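The Orange Basket: A Small Gallery

Reading time: 4 minutes
Last updated: Feb 4, 2025

I've been collecting baskets for long enough that the loft is no longer mine, and every so often one of them gets promoted to the kitchen. This winter it's the turn of the orange one. Regular readers of the Velcombe pages will know my weakness for anything with a proper braided rim, and I make no apology for giving a whole gallery over to a single basket and a piece of fruit!

It came out of a mixed box at the Sernis summer fair last July, underneath a stack of place mats and a very sad tea cosy. I'd gone for jam jars. Oliwia Olszewski had the next stall along and saw me pick it up, put it back and pick it up again, and she told me to stop dithering and buy the thing. I did, and I've used it nearly every day this winter.

The colour is what does it. It's orange on the high parts of the weave and sinks to a deep brownish red in the hollows, so it looks different depending on where you stand. On a grey morning it's the warmest thing in the kitchen by a mile.
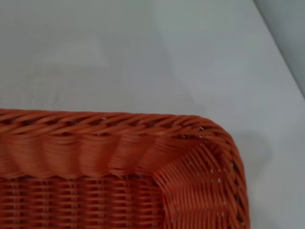 RIMS AND CORNERS

I could look at this corner all day. The rim is made of thick bundles twisted over one another like rope, and at the turn all the strands fan and crowd together to get round the bend. Anyone who has tried to weave a corner will know how easily it goes lumpy at exactly that point. Mine always do. I've made 60 baskets, give or take a few I unpicked, and my corners still look like knees.

Have a look at the inside wall as well – it goes in and out in soft, rounded bulges with little creases between them, a bit like a pie crust that's been pressed with a thumb. One of the bulges looks slightly frayed along its edge, and I've decided I like it that way. I did think about trimming it with nail scissors, but Oliwia was horrified, and she's right that once you start snipping you tend to carry on.

The dark gaps in the braid are where crumbs go to hide. A dry pastry brush gets them out beautifully (a soft toothbrush is nearly as good, though it takes longer). I don't soak it. I did that once with a green one from Fuentealba, left it overnight in the bath with a plate on top, and it was never the same shape again.

FRUIT, AND WHAT TO DO WITH IT

A low rectangular basket is so much better for fruit than a bowl! In a bowl everything rolls to the middle and the one at the bottom gets squashed, and you find it on the day you least want to. With a flat floor you can spread things out, and the open weave lets the air get round them. Apples go in a single layer at my house, then pears, then whatever was reduced at the shop.

Bananas are the exception, because they won't lie down for anybody.

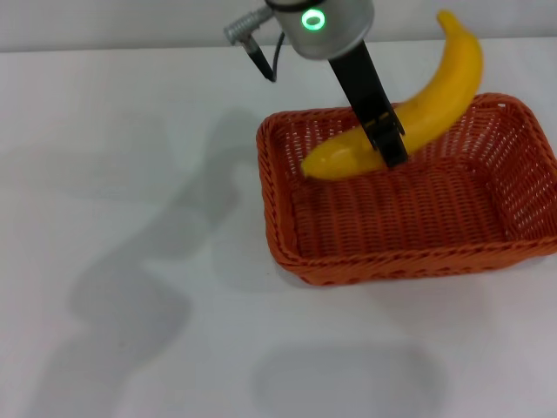
A long, curvy one will always stick out somewhere, and I've given up trying to tuck them in. I love the yellow against that orange-red anyway. It's such a cheerful pair of colours, and on a plain white table there's nothing to argue with them. I had the basket on a checked cloth for a while and you could hardly see it for squares.

If you're buying bananas for the week, get a few with a touch of green near the stem and put them in last. I keep mine away from the avocados unless I want the avocados ready by tomorrow, and I move any spotty ones to the freezer, peeled, for cake. The Vilaven banana loaf is still the best use for them that I know – the recipe went up on these pages before Christmas and I've had more letters about it than about anything to do with weaving, which tells me something about my readers.

A FEW ANSWERS

Several of you have asked about lining. I don't line this one, as I'd miss seeing the floor of it, but a folded tea towel is perfectly good if you're putting soft plums in. Change it often.

Someone else wanted to know whether a coloured basket fades. Mine spends its days on the table well away from the window, and I haven't noticed any difference so far. The blue one in the porch has gone quite pale down one side, so I'd keep anything you're fond of out of strong sun.

And yes, I'm still looking for a second orange one to match, preferably a size larger, for bread. If you spot one in Sernis or anywhere near it, please write and tell me before you tell Oliwia.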